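Wheel covers keep flying off, and is it worth repainting them?
Posted in Cars & Garage by Lorna Crichton

Hi all! I have a little Bultari hatchback that I love more than is reasonable. It came with plastic wheel covers, and I've lost two since January, both on the same bumpy stretch of road near the quarry. The ones I have left are scuffed from curbs and I'd like to paint them at home. What makes them come off, and can a beginner get a decent finish with spray cans? The wheels are plain black steel ones and I don't want to buy alloys.

Niilo Laaksonen
You've picked a great first project, go for it! I've done 4 full sets now and I still get excited pulling the tape off.

Staying on first. Nearly every cover I've seen fly off had tired clips or a loose wire retaining ring. Check each clip for a white stress line at the base, and if the cover uses a ring, make sure it sits behind every clip and that the notch in it lines up with the valve. Also check the size, stamped on the back. A 15 will almost go on a 14 inch wheel and then leave you at the first pothole. Push them on by hand, working around the rim – a rubber mallet is fine if you're gentle, but in cold weather the clips snap easily, so bring the covers indoors overnight first.

Now the fun part. Wash with dish soap, rinse, dry, then wipe down with isopropyl. Sand the curb rash with 240 until you can't feel it with a fingernail, then go over the entire face with 500. Get into the corners of the spokes, that's where paint peels first. Plastic primer, two light coats. Color, three light coats, ten minutes between them. Clear coat, two more. I used Messka silver on my last set and liked how it went on. Keep paint off the clips. It makes them fat and they don't seat properly.
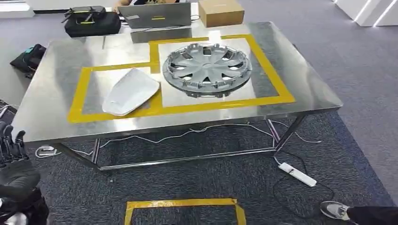
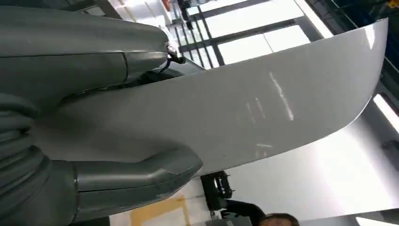
The silver hubcap in the first one, the curved white panel in the second.

Work flat if you can, as silver shows every run. And spray the edges of the openings before the face! I did it backward on my first set and had overspray dust all over the nice bits.

Give it a full day before you handle them and a week before a car wash.

Sipho Tshabalala
Zip ties. Two per cover, through the openings and around the wheel, trim the ends. Ugly up close but I haven't lost one in 2,684 miles (yes I wrote it down).

Riaan Mthembu
Niilo covered the painting really well, so just a note on replacing the two you lost. Try a salvage yard before ordering new! Botha had a whole wall of them when I went, and other models often share the same cover. Take one of yours along so you can compare the clips and the valve cutout.

One more thing on the paint: pick the color before you buy primer. Light gray under silver, white under white. I put white over dark primer once and needed so many coats that I ran out of can halfway through the last wheel.

Lorna Crichton
Thank you!! Mine do have the wire ring and on one of them it was sitting in front of a clip. Off to buy sandpaper.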